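Cusi skin care list - messages - Jun 4, 2020
Subject: Re: Dry patches after changing the face cream

Hello to all,

I read this message two times before I answer, because I had the same problem last spring and I want to be exact.

> I am using the Clenel day cream for 13 days now. Before it I used
> only Grustier oil in the evening. My cheeks are dry and a little
> red near the nose, and the forehead is shiny like always. Should I
> stop everything, or should I put more cream? I also wash with the
> foam, 2 times a day. I don't want to waste it, the jar is 200 ml
> and I opened it only now.

First, please do not put more cream on the red places. When my skin was red, I put more and more, and each morning it was tighter. What helped me was to take things away. For one week I washed my face only in the evening, with lukewarm water and a very small amount of cleanser. In the morning I used only water. After that I put one plain cream and nothing else.

Second, the foam. You write about it only at the end, but for me it is the most suspicious thing in your message. My old foam made the skin "squeaky", and I believed this was the feeling of clean skin. Now I think it was simply too strong for me. If your face feels tight before you put the cream, I would change the foam first and keep the cream for later. The jar will wait for you. Look for the small sign of an open jar with the number of months.
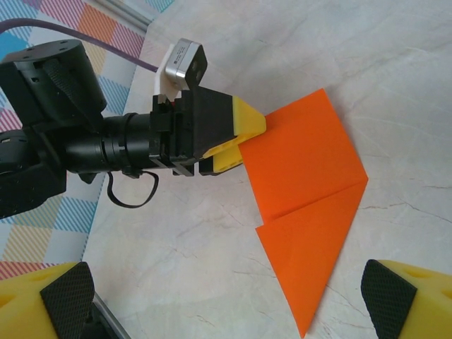 Folded orange paper on the marble-pattern table.

About the oil: I know that many people here like Grustier, and I have nothing against it. But oil and a new cream started close together make it difficult to know which one your skin does not like. I would leave both for some days, then bring back one, wait a week, and only then the other. It is slow and a bit boring. I wrote the dates on the calendar in my kitchen, otherwise I would forget them.

For the shiny forehead I have less to say. Mine is also shiny and I stopped to fight with it. I put cream on the cheeks and around the mouth, and almost nothing on the forehead. In the shop they wanted to sell me a separate Biturico gel for this part, 100 ml, and I said no, thank you. 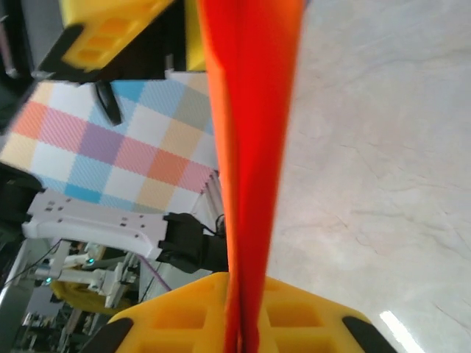
Red-orange fabric, gathered in narrow folds.

One more thing. If the redness burns, or if it spreads to the eyes, please go to a doctor and do not wait for our opinions. I am not a specialist, I only have dry skin for many years.

Can you also tell us if you changed the pillow cover or the washing powder in June? With me it was once the washing powder, and I was blaming a good cream for it.

I am sorry for my long message. Please write to the list how it goes, also if it does not get better.

With kind greetings from a reader of the list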